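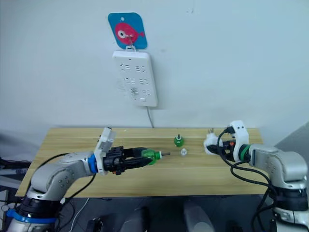
Figure 6. Power strip hung vertically on a wall hook, cable running straight down.

## 4. Wall Mounting and First Power-Up

This section covers mounting the Clodent base station on an interior wall, connecting it to power, and starting it for the first time. Read sections 1 through 3 before you begin. If you bought the station as part of the Fodton home kit, the mounting plate is in the smaller box with the sensor leads.

### 4.1 Choosing a location

The station reads room temperature through the slots on its left side. Keep those slots at least 6 inches from any corner, shelf or curtain. Do not mount the station above a radiator, in direct sun, or on an outside wall that gets cold in November.

The supplied power cord is 20 inches long. If your outlet is farther away than that, use a grounded power strip with its own switch. The strip may be hung on the wall or laid flat, but the cable must not be pinched behind furniture.

**Caution:** Do not plug one power strip into another. Do not run a heater from the same strip as the station.

### 4.2 Attaching the mounting plate

1. Hold the plate against the wall with the arrow pointing up.
2. Mark the two screw holes with a pencil.
3. Remove the plate and drill both holes. For plaster or drywall, push in the gray anchors until they are flush.
4. Screw the plate to the wall. Stop when the screw heads touch the plate - overtightening will bend it and the station will not latch.
5. Check the plate with a level.

**Note:** Adhesive hooks and strips are not suitable for the station itself, even where they hold lighter items well. The station with batteries is too heavy for them.

### 4.3 Connecting the sensor leads

1. Open the lower cover by pressing the tab and sliding down.
2. Feed the leads through the rubber grommet.
3. Push the indoor lead into terminal A and the outdoor lead into terminal B. A short tug should not pull either one out.
4. Leave terminal C empty unless you have the Kermani rain gauge.
5. Slide the cover back until it clicks.

Leads from the older Mundton model fit the same terminals, but the colors are reversed. See the table in Appendix B.

### 4.4 Starting the station

1. Hang the station on the plate and press down until both latches catch.
2. Plug in the power cord. If you are using a strip, turn the strip on.
3. Hold SET until the display shows 800. This is the starting pressure value.
4. Use the arrow keys to enter your elevation, then press SET again.
5. Wait for the display to stop blinking. Do not press any key during this time.

If the display shows 188, the outdoor lead is not seated. Unplug the station, go back to step 3 of section 4.3, and start again.

**Caution:** Always unplug the station before opening the lower cover. The batteries may stay in place.

Pressure readings can drift during the first day. Do not adjust them until the station has run overnight.

Revised Jun 10, 2011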